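Brovonwood Neighborhood Association
Minutes of the Spring General Meeting, Apr 12, 2023

The meeting opened a little behind time, as everyone was happy to see one another after the long winter and it took a while to find seats. The minutes of the last meeting were read and accepted with one correction: the footpath being repaired is the one behind Sisay Lane, and the one by the creek is still waiting its turn.

Money. We have $1,833 in the account. After a good long talk it was agreed to set aside $50 for flower seed and another $50 for paint for the benches, which have been looking sorry for themselves.

Summer picnic. Everyone still wants it in August, and everyone still wants it at Nullard Field, shade or no shade. Members would like the food kept simple this year – sandwiches, fruit, lemonade and small snack packets for the children, who never did care for the potato salad. Anyone with a folding table to lend is warmly asked to speak up before the next meeting.
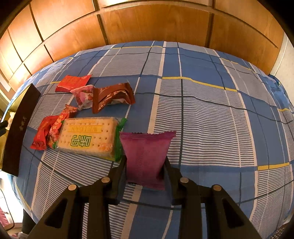
Snack packet, purple

Street lights. Tenuvora Electric has written back, very politely, to say that the 4 lights on the hill are on its repair list. Several members who walk their dogs in the evening were glad to hear it, and would be gladder still to have a date. A second letter will go out asking for one.

Library cart. The cart outside the hall is full to bursting with cookbooks, and we thank all who gave so generously. Mysteries and picture books would be very welcome now. It was suggested that the cart be given a proper rain cover, and this was left over to next time, when prices will be brought.

Other business. A kind note of thanks was read from the family on the corner who received meals last month. The meeting then closed, and most of us stayed on for coffee and the last of the lemon cake.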